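I met Noura Karaki at a coffee place off the main gate, and she'd already ordered for both of us (she guessed iced, she guessed right). Her husband Teodoro is on his third deployment, and she runs the spouse group's letter drive, which sent out 1366 letters last March.

"I thought we'd get 80, maybe," she told me. "I bought one box of envelopes!"

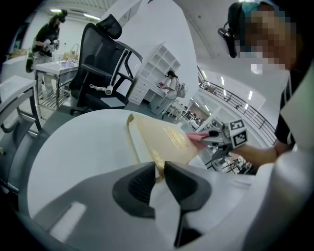 She grew up nowhere near the military and says the first year was mostly acronyms and crying in the commissary parking lot. I laughed so hard at that, because same. What got her through was a neighbor, Sarahí Cuevas, who knocked on the door with a casserole and a list of every decent dentist within an hour's drive.

"She didn't ask me how I was doing," Noura said. "She asked me what I was doing Thursday-ish, and then she just kept coming back."

So now Noura does the knocking. She keeps a notebook with move-in dates, kids' names, who's allergic to what. I asked if it ever wears her out and she took a good long while with her straw before answering.

"Sure. In the winter I quit for two weeks. I told Iraís Beltrán she was in charge and I watched television. It was great."
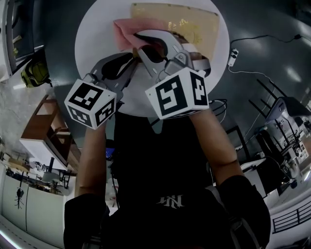 A round white table, seen from above.

Teodoro calls when he can, usually while she's driving. The next letter drive has a goal of 1000, which she thinks is low. I said I'd write ten, and she slid a pen across to me before I'd finished my coffee.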